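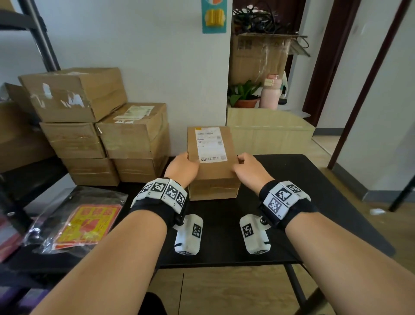 Small cardboard box with a white shipping label, held on a black tabletop.

Valentini Two-Stroke Engine, Framed Giclée Print

A wonderful piece for anyone who loves the early days of motoring! The print comes from a pen-and-ink cutaway of the Valentini marine engine, drawn by Danish draftsman Preben Kirkegaard for a workshop manual that was never published. Every valve, spring and oil line is there, and he even lettered the part numbers by hand — all 281 of them.

Shalini Garg restored the drawing from the original sheet over one long January, and the fine hatching on the flywheel has come up beautifully. It looks terrific over a desk or workbench.

Edition: 200, numbered on the back
Paper: Plumov cotton rag, matte
Frame: Oren black ash, 15 mm face, ready to hang
Glazing: clear acrylic
Catalog no.: Skillow 1,292

Also sold unframed, rolled in a tube. The matching carburetor study is back in stock too — same paper, same frame, and the two hang very nicely side by side. Please allow a few extra days for framed orders.

Listing updated 4 June 2024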